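2021-02-23
By Mireille Saliba

Print this page | E-mail this page

This morning I decided to finish with the papers. They have been on the chair in the bedroom from January, when I moved here to Darnden, and every evening I put them on the floor and every morning back on the chair. Yuzhen told me on the telephone that I must do only one hour and then stop, and I agreed, but I did almost three.

I began with the letters from the landlord. There are two landlords in my life now, the old one in Skullstead, who still keeps my deposit of 225 pounds, and the new one, who writes very politely and always about the bins. I made a pile for each. Then came the payslips from Flastix. I was sure that I had all of them, but the one from last January is missing, and I remember very well that I had it in my hand when I was packing. I wrote to Anas in the office to ask for a copy. He answered after ten minutes with a smiling face and nothing else, so I don't know if this is a yes.

The recipes of my aunt were the slowest part, as I expected. I sat down to sort them and of course I read them. She writes "bake until it is good" and does not give a temperature. I found also the one for the cake with semolina which Ghada has asked me for since the summer, and I put it near my bag so that I would not forget it again.

For holding the piles together I took out the coloured clips. I like them much more than the plastic folders, which slide on each other and fall.
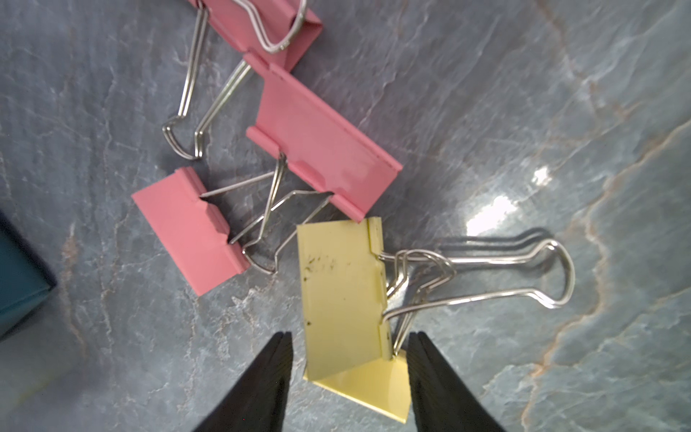 Pink clips and a yellow one, on the marble pattern.

I have made a rule for the colours. Pink is for everything of the house, so contracts, gas, water, the two landlords. Yellow is for the family, and the recipes go there too. The yellow clip has dark spots on it, and I thought to rub them with a little vinegar, but I left it like this. It is for my own drawer.

The work papers have no colour yet. Thirumalai says that I should scan all of them and throw the paper away, and he is probably right, he has everything on one small stick. I don't trust myself with a small stick.

At lunch I ate the rest of the lentils standing up. In the afternoon I went down to Sayegh for bread and an envelope, and I came back with bread only. Tomorrow the envelope, and the letter about the deposit, which I have written already twice and both times it was too angry.

The chair is free now. I sat on it to write this.

We use cookies to improve your visit. By continuing to read you accept them.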